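Household and Workshop Soil Safety: Practical Tips for Residents of Older Industrial Neighborhoods
Issued by the Dratton Office of Neighborhood Environmental Services

Residents of the Jullow and Ritchie districts frequently ask how to live, cook and garden safely on land that once had a factory or repair yard nearby. The tips on this page apply to private homes, home workshops and shared garden plots. They do not replace the terms of a cleanup order or a recorded deed notice, which remain binding on the owner of the property.

Find out what stood on your lot

Property history files may be viewed at the Dratton records counter, Room 13, from 9 a.m. to 4 p.m. Bring the block and lot number from your tax bill. Ask for the fire insurance maps as well as the deed file. The maps often show fuel tanks, plating shops and coal bins that do not appear in any deed. Copies may be requested at the counter.

Tenants have the same right to view these files as owners. No letter from the landlord is required.

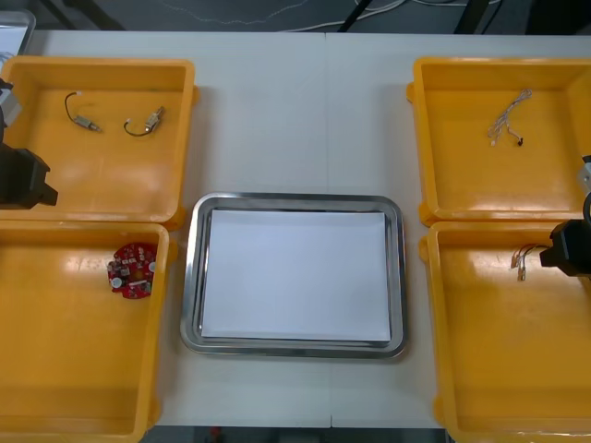
Take a proper soil sample

Use a clean stainless steel trowel. Remove grass, mulch and stones from the surface before digging. For a vegetable bed, collect soil from the top six inches at several points and mix it in a clean plastic bucket. For a play area, collect only the top inch.

Allow the soil to air-dry on plain white paper, away from the kitchen. Do not dry it in an oven. Place two cups of the dry mixture in a sealed bag and write the block, lot and location on the outside in permanent marker. Samples from the front yard, the back yard and the drip line of the house should be kept in separate bags. The drip line usually gives the highest lead reading on houses painted before the lead paint ban, and a mixed sample will hide it.

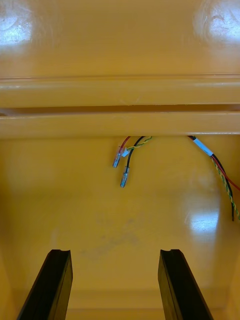
Sample kits are distributed each May, and 328 households received one in the most recent round. Residents who miss the distribution may send samples to any certified laboratory at their own expense. Ask the laboratory for lead, arsenic and cadmium at a minimum. If the records show a tank or a garage, ask what petroleum testing would involve, as those samples must be collected in glass jars and kept cold.

Keep soil out of the house

Leave work shoes at the door. A stiff mat outside and a washable mat inside will catch most of what remains on the soles. Wipe window sills and floors with a damp cloth; dry sweeping puts fine dust back into the air. Use a vacuum cleaner only if it has a HEPA filter, and empty it outdoors into a bag that can be tied shut.

Wash garden gloves separately from other laundry. Dogs should be wiped down, feet first, before they come indoors.
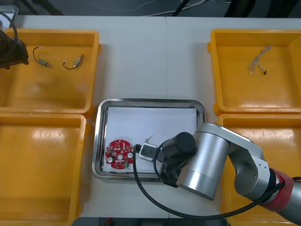
Root crops need more care than tomatoes or beans. Scrub carrots, beets and potatoes under running water and peel them before cooking. Discard the outer leaves of lettuce and cabbage. Where test results are high or still pending, grow food in raised beds lined with landscape fabric and filled with purchased soil. Untreated lumber is preferred for the sides. Old railroad ties should never be used.

Home workshops and basements

Basement workshops in the Vorno Street blocks have a particular difficulty with vapor and standing water. Seal floor cracks with a suitable concrete sealant and keep the sump pit covered with a fitted lid. A persistent odor of fuel or solvent should be reported at once. Do not attempt to mask it with fans or air freshener, and do not light a pilot or run a heater until the space has been checked.

Solvents, old paint and used oil must not be poured on the ground or into a floor drain. Store them in their original containers with the labels intact.
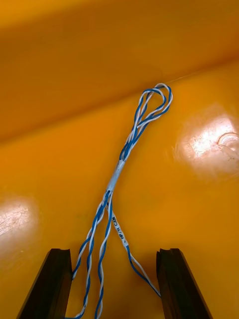 Containers that leak should be placed upright inside a larger, compatible container with a lid, and an absorbent such as plain clay cat litter may be used around them. Household quantities are accepted at the Ritchie depot. Business waste is not accepted there, including waste from a business operated out of a home.

Before digging

Any excavation deeper than 2 feet on a lot with a deed notice requires written approval. This includes fence posts, patios and tree planting. Cover piles of excavated soil with plastic sheeting and weigh down the edges. Soil from these lots may not be given away or moved to another property.

Questions about approvals should be directed in writing to Osaze Uzor, Residential Soils Coordinator, at the Dratton records counter. Include the block and lot number and a daytime telephone number.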